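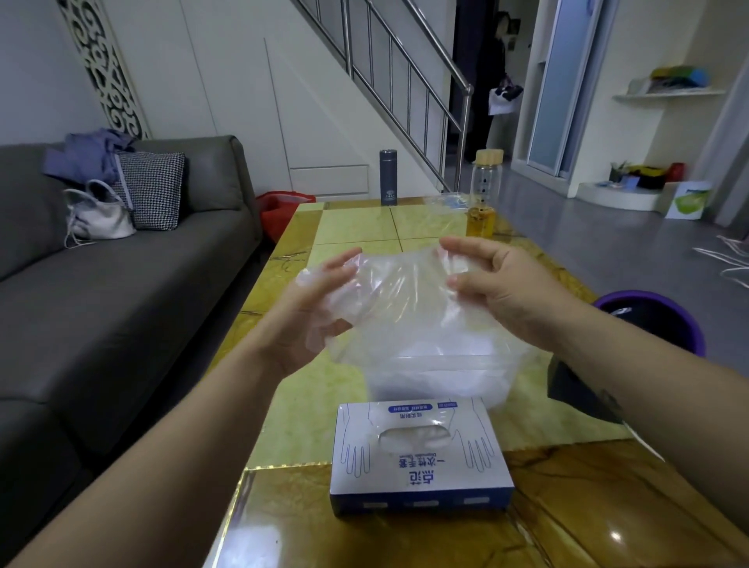
Wullia is a small home cleaning company started by Halvard Sandberg and Fulgencio Gallardo. We look after 70 homes in Hasside and Myklebust. Each visit starts in the living room, with a box of clear disposable gloves on the coffee table. We put on a new pair for every room.

Do I need to be home during a visit?
Most clients leave a key with our office. We work between 10 a.m. and 4 p.m. 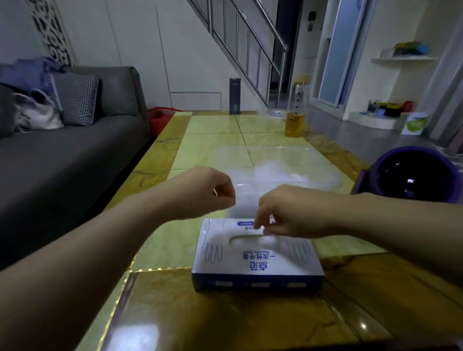 Do you bring your own supplies?
Our cleaners carry everything except a vacuum.

New cleaners train for 40 hours.

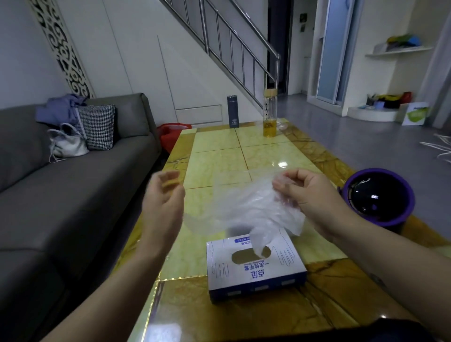 Gloves and glove box, living room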